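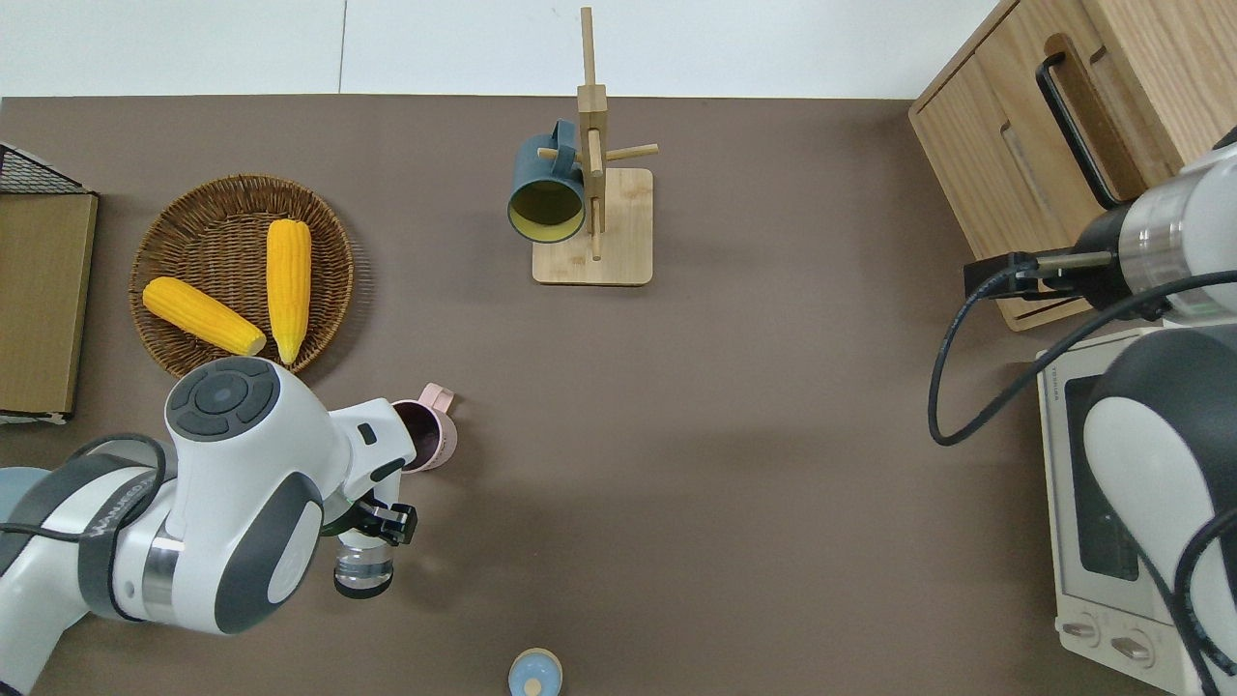

Épis de maïs factices dans leur corbeille, à côté du porte-tasses.

De : Lorna Saludo
À : liste Vie publique et asile
Objet : Re: Nomination à la direction de l'accueil
Date : 26/07/2018

Bonjour à toutes et à tous,

Je réponds au message de Briggs, que je recopie plus bas pour ceux qui ont rejoint la liste entre-temps. Je ne partage pas son optimisme et je voudrais dire pourquoi avant que la lettre commune ne parte avec nos signatures.

> Le message de Briggs :
>
> Chers amis,
> J'ai lu comme vous le communiqué sur la nomination de Jevance à la tête de la direction régionale de l'accueil. Je comprends les inquiétudes, mais je crois qu'il faut lui laisser sa chance. Il a dit devant nous qu'il séparerait ses convictions personnelles de sa fonction. Il a promis un audit des foyers pour mineurs, et c'est ce que nous demandons depuis deux ans. Un homme qui s'est fait connaître sur un seul sujet peut très bien être un administrateur correct sur tous les autres.
> Je propose donc une lettre de bienvenue, ferme mais cordiale, avec un rappel du programme Pliliro et de son calendrier. Si on commence par l'affrontement, on n'aura plus de rendez-vous avant les élections.
> Bien à vous,
> Briggs

« Un seul sujet », vraiment ? J'ai passé une partie de la semaine à relire ce que Jevance a écrit quand il tenait sa chronique à Westel. On le connaît pour sa campagne contre le centre de planification familiale, d'accord. Mais sur les 17 chroniques que j'ai retrouvées, cinq parlent des aides au logement, trois des cours de langue (qu'il voulait payants) et une réclame purement et simplement la fermeture des permanences juridiques. Je veux bien qu'on change d'avis. J'aimerais voir la page où il l'écrit.

Quant à la séparation entre convictions et fonction, il l'a annoncée dans une réunion sans compte rendu. J'y étais, Briggs aussi, et nous n'avons déjà pas la même phrase en mémoire. Dans mes notes il y a « je ferai la part des choses ». Cela n'engage à rien. Une adolescente de seize ans placée en foyer qui a besoin d'un rendez-vous médical ne peut rien faire d'une formule pareille, et c'est la direction qui signe l'autorisation de sortie.

L'audit, maintenant. Il porte sur 14 foyers, alors que la direction en finance davantage, et la liste des établissements retenus n'a pas été publiée. Qui l'a établie ? Sur quels critères ? On me répond que c'est « technique ». Le cabinet chargé du travail n'est pas nommé non plus. Je rappelle que le précédent audit, celui qu'on nous avait présenté comme un grand pas en avant, a fini en synthèse de quatre pages où les mots « délai » et « avocat » n'apparaissaient pas.

Reste Pliliro. Le programme devait suivre 320 jeunes, de l'arrivée jusqu'à la majorité, avec un référent unique. Le chiffre est repris partout, y compris dans notre projet de lettre, et je ne trouve aucun document qui dise combien de référents ont été recrutés. J'ai posé la question par écrit, deux fois. J'ai reçu un accusé de réception automatique et une brochure. Tant qu'on n'a pas mieux, je ne vois pas pourquoi nous irions répéter ce nombre comme s'il était acquis.

Briggs craint qu'on perde nos rendez-vous. Peut-être. Mais je me demande ce que les derniers nous ont rapporté : du café, une photo dans le bulletin, et le report de la commission à septembre. Les gens qui nous recevaient étaient charmants. La circulaire sur les transferts est sortie la semaine suivante sans que personne nous en ait touché un mot.

Je ne demande pas une déclaration de guerre. Je propose de remplacer la lettre de bienvenue par un courrier court, avec des questions auxquelles on peut répondre par un document :

- la liste des foyers audités et le nom du cabinet ;
- le nombre de référents Pliliro en poste ;
- la procédure écrite pour les autorisations médicales des mineures, et le nom du service qui décide ;
- le maintien ou non des permanences juridiques après septembre.

S'il répond, tant mieux, je serai la première à le dire ici. S'il ne répond pas, on aura au moins une lettre qu'on peut montrer à la presse et aux élus sans rougir.

En attendant, je ne signe pas la version actuelle et je demande que mon nom soit retiré du brouillon, où il figure sans que j'aie donné mon accord. Le paragraphe qui « salue l'esprit d'ouverture » du nouveau directeur me gêne tout particulièrement. Il n'a pas encore pris une seule décision.

Ceux qui ont gardé des copies des chroniques de Westel, surtout les plus anciennes, peuvent me les envoyer directement, pas sur la liste, les pièces jointes bloquent chez plusieurs abonnés.

Cordialement,
Lorna Saludo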